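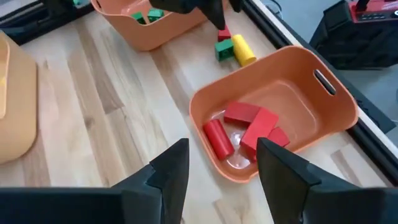

The **Skestmont cell** is a two-arm tabletop robot workstation used for sorting and handling trials at the Gorkach training workshop in Dunbar. It handles small painted blocks, which are moved between the table and shallow plastic baskets. The cell is best known among its users for its maintenance routine, first written down by the technician Nestor Cabrera and since adopted for other benches in the same building.

## Layout

The work surface is a light wooden table with black trim along its edge. Each arm ends in a black gripper with angular fingers, and a small camera is mounted at the wrist. Orange baskets serve as bins. The usual working set consists of red, green and yellow blocks, among them cubes, cylinders and rectangular pieces. Red and green pieces are normally binned separately.

## Setting up

Both arms are powered on in the parked position and homed one at a time. The left arm is homed first. Baskets are then set against pencil marks on the table, and the operator jogs each gripper to a point just above the basket rim to confirm its height. If the fingertips sit more than 2 mm from the stored value, the height is taught again and the new figure entered in the cell log.

The wrist camera is checked last. Both fingertips must appear in its view with the gripper open. A camera that has rotated in its bracket is loosened, turned back and tightened by hand before the calibration sheet is run.

## Routine care

Fingers are wiped with a dry cloth at the end of each shift. Paint rubbed from the blocks tends to build up on the inner faces and reduces grip, particularly on cylinders. The finger screws are checked for tightness every 1000 cycles, and the wrist cable is inspected at the same time for wear where it passes the last joint.

Blocks with chipped paint are withdrawn, as bare patches can upset colour recognition. The table is cleaned with a damp cloth only. Solvents lifted the finish on an earlier bench and are no longer kept in the room.

## Repairs

The most common fault is a gripper that closes unevenly. It is usually traced to a worn drive belt, supplied by Rerkham in packs of 6. Replacement requires removal of the rear cover and takes 32 minutes under the workshop's standard time. The arm must be homed again afterward, and both basket positions retaught.

The left wrist bracket was replaced in February after a crack was found beside the lower screw hole. The current maintenance sheet is dated 20/11/2019.

## See also

- Gripper calibration
- Bin picking
- Wrist-mounted camera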